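The Bin at Wollix

The job at Wollix was sorting, and the thing sorted was blocks. They came up from the Grellano line in gray tubs, red and green together, and they were supposed to leave in two lots. She had been there since June.

The bin was older than the building. It had come over from the Ridari plant on the back of a flatbed, and whoever unloaded it had set it down next to the work table, where it stayed. It was metal, with two compartments and a sloping wall between them. The people on the early shift called the back one the attic. Blocks went in the front. The attic was for anything that had to wait.

She started at 2 in the afternoon and her tally sheet had room for 922 blocks. On a good day she filled it. The sheet asked for the date, so she wrote 31st January at the top, put the pencil behind her ear and pulled the stool over.

Her mother had worked with her hands too, in the laundry on Kumarasinghe Street, and used to say you could tell how long a person had been at a job by what they had worn away. At the laundry it was the edge of the folding counter. At Wollix it was the divider. Years of blocks had gone down that slope and scraped it bright along the top.
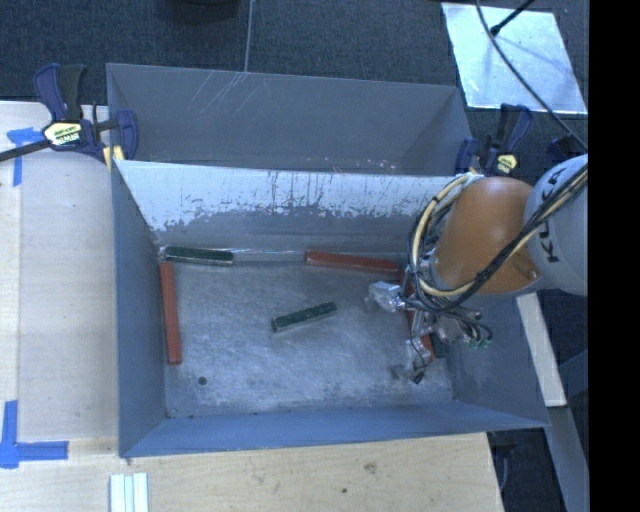
Red and green in the front, the attic empty.

She liked the end of a tub best. When the bin was full you only saw a heap, and you took from the top without thinking. When it got down to the last few you could see the floor again, the scuffs and the cloudy patches and the little round hole that had no purpose she knew of. The blocks lay wherever they had slid. One red one always seemed to find its way to the left wall and stay there.

The foreman came by while she was looking at it.

"You waiting for something?" he asked.

"No."

"Tub 24 is coming up."

"All right."

He looked in the bin, then at her sheet. She was at 333, and it was early yet. He nodded and went back toward the loading door, and she heard him tell the driver to move the truck.

She had an offer from the laundry. The owner had called the night before and said the pay was a little better and the bus was shorter. She had said she would think about it. She had thought about it on the way in and again at her locker, and both times she had gotten as far as the folding counter and her mother's hands on it.

The bell rang for the next tub. She took the red block by the wall first and put it with the others. Then she did the greens. She brushed the dust out of the corners with the side of her hand, wiped her hand on her apron, and wrote down the number.

At the break she went out to the hall phone and called the laundry. The line was busy. She ate half her sandwich, waited until the clock said ten past, and dialed again.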